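双腕のタオル取り出し、また止まった。備忘をかねて連投します 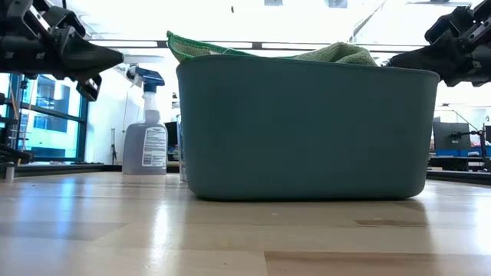
止まったのは12回目。左グリッパの力覚が急にゼロ張り付き、でもアームは動き続ける。これが一番こわいやつ。対象は緑のタオルで、箱の縁から角がぴんと立ってるほう。つまむだけなら楽な形のはずなんだけど、力がゼロ=まだ掴んでない、と判断して指をどんどん閉めにいく。で、モータ過負荷で落ちた。

ログ見た。力覚の値が切れてから過負荷停止まで17秒。長い。長すぎる。200ミリ秒で止まる設定にしてたはずなのに

設定ファイル確認→ちゃんと200って書いてある。書いてあるのに効いてない。なんで

わかったかも。Flitlowの監視ノード、単位が秒だった。200秒待つつもりだったらしい。そりゃ止まらんわ

Naronのドライバはミリ秒、Flitlowは秒。同じtimeoutって名前で並べて書いてた自分が悪い。先月コピペした行そのまま。

ただ、センサの値がなんで切れたのかは別問題。そっちはまだ不明

ケーブル疑って手首のコネクタ触ったら値が飛ぶ。手首を26度より外にひねると切れる、戻すと復活。ほぼ断線でしょこれ

右腕は同じ角度でも平気だった。左だけ。左は箱の外側に出た角を取りにいく分、ひねりが深いんだよね。配線の余長が足りてない気がする

予備ケーブル、Vevbergに在庫聞いたら納期未定との返事。うーん

とりあえずの対応
・timeoutを0.2に修正
・値が更新されなかったら「力ゼロ」じゃなくて「不明」あつかい、即停止
・左手首のひねりに上限つける
・タオルの角が外向きのときは右腕に回す(できれば)

2つ目がほんとは最初から入ってないとだめなやつ。ゼロと欠測を同じ値で返す設計、過去の自分に説教したい

あと非常停止の位置。今回押そうとして箱の反対側まで回りこんだ。手元に移すこと。過負荷で勝手に落ちたからよかったけど、手入れてるときだったら普通に事故です

ケガなし、タオルも無事。グリッパの指先は左だけ外して見たけど、根元にうっすら白いスジ。ヒビかどうか微妙。交換しとく

修正いれてケーブルわざと抜くテストした。抜いた瞬間に止まる。よし。3回やって3回とも停止

が、今度は復帰しない。挿し直してもエラーがクリアされず、Lumanlanの制御盤ごと再起動しないとだめ。これは仕様なのかバグのか…マニュアルに記載みつからず

同じ構成で使ってる人いたら復帰手順おしえてください。左腕はケーブル来るまで止めておきます

追記:timeoutの単位、ほかの設定ファイルにも同じ間違いが2か所あった。いま直してる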